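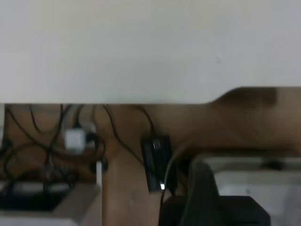 Lab Handout 4: Comparing Two Grippers on a Spoon Task
Revised 1/15/22

Read this before you come to the bench. You will run the same task with two grippers, Fevari and Janevski, on the same arm, and write up the difference. The arm program stays the same for both. Only the jaws and the closing force setting change.

The task

Coffee beans start in a glass cup. The arm picks up a teaspoon, scoops beans from the cup, and moves them to a mug. A run ends when the spoon is back down on the glass lid, or when you press stop. Do 30 runs with each gripper.

The hard part is the handle. It is round and smooth, and a round handle can roll between flat jaws. If it rolls, the bowl of the spoon tips and the beans go on the table. Watch the angle of the bowl at the lift and again over the mug. Write down both, even when the run goes well.

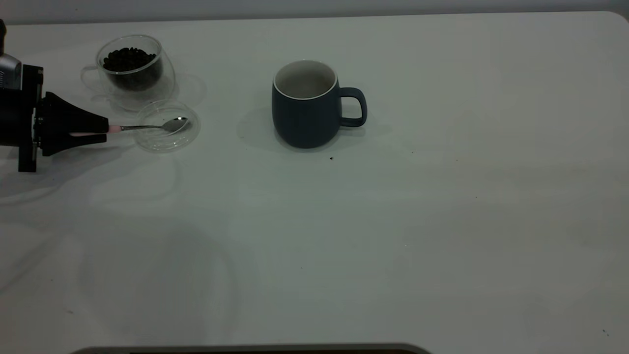
Nermina Grgić asked last term whether it was fair to keep one closing force for both grippers, and said her group got better results when they tuned each one first. She also wanted to know if a wrap of rubber tape on the handle would be allowed.

Tuning is allowed, but do it before run one and record the value. Don't touch it again after that. Tape is not allowed – it hides the thing we are trying to measure.

Camera views

Save the wrist view and the fixed view for every run. The wrist view is good for the approach and poor for slip, so score slip from the fixed view. The wrist camera records 800 frames per run and then stops. If your run is longer than that, note it on the sheet.

Reset between runs

Put the cup, the lid and the mug back on their marks. Lay the spoon across the lid with the handle out over the table.

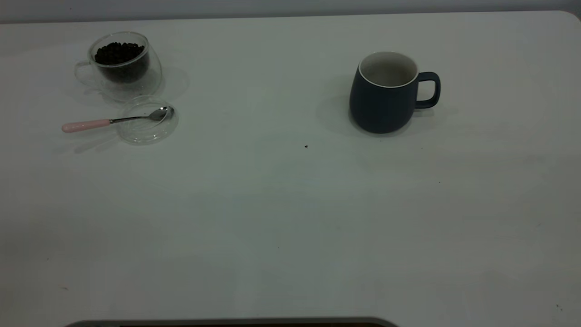
Pick up any spilled beans and return them to the cup. Check that the level in the cup is the same as at the start, as a low level makes the scoop harder and will spoil the comparison.

Scoring

2 – beans in the mug, no spill
1 – beans in the mug, some spilled
0 – spoon dropped, or no beans in the mug

Report the total for each gripper and the number of dropped spoons. Send sheets to Nataša Vasić. The next handout covers the Villwood controller.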